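# Four hundred dinners, none of them eaten

The teaching room at Trulell is upstairs, past a coffee machine with a handwritten apology taped to it. The woman who runs the lessons has cleared up after 400 pretend dinners since August. "My mother is thrilled," she says. "I never did it at home."

Her pupil is a two-armed setup the company calls Vetum. She holds a pair of smaller arms, moves her hands, and the black ones on the table copy her. Each run gets saved, crumbs and all.

"The first week you fight it," she says. "You want to go at your normal speed. Then you watch the recording and you look like someone throwing plates off a boat."

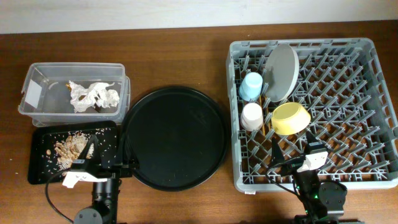
Crumbs are the part she complains about most. A bowl stays where you put it – a crumb has its own plans. She has tried cereal, rice and a brand of cracker she won't name, and she has opinions on all of them.

I asked what makes a good demonstration. "Boring ones," she said. "If I hesitate, it learns to hesitate. We had 33 runs where I stopped halfway to think about lunch, and for a while the robot stopped there too. Very thoughtful machine."

Those runs have been thrown out. She works two hours at a stretch, then goes and stands in the hallway shaking out her wrists.

Does she let it near her own kitchen? She laughed for a while. "It can come over when it does pans."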